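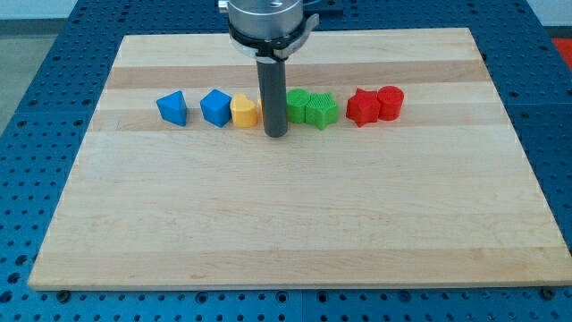

Recording demonstrations for the block-sorting task

Operators must complete the induction at the Wornelbridge laboratory before recording. Sessions are booked through Pavithra Venkataraman.

Before you start

Set the blocks out in one row across the board, parallel to its far edge, with blocks of the same colour next to each other. Neighbouring blocks may touch. Raise the finger clear of the row and check that the emergency stop is within reach.

Guiding by hand

1. Select Teach on the Trokano panel and wait for the arm to go slack.
2. Hold the arm above the clamp band. Do not pull on the finger.
3. Lower the finger until its tip is just above the board, then push one block at a steady pace.
4. Lift straight up, and press Save.

Guiding by remote control

Use the Skovow handset at its lowest speed setting. The steps are the same, but a pause of more than six seconds ends the recording.

How many to record

Each operator records 12 demonstrations per layout. Delete any run in which a block falls over. The shared set held 2,719 runs in March 2018, and file names must continue from the last number used.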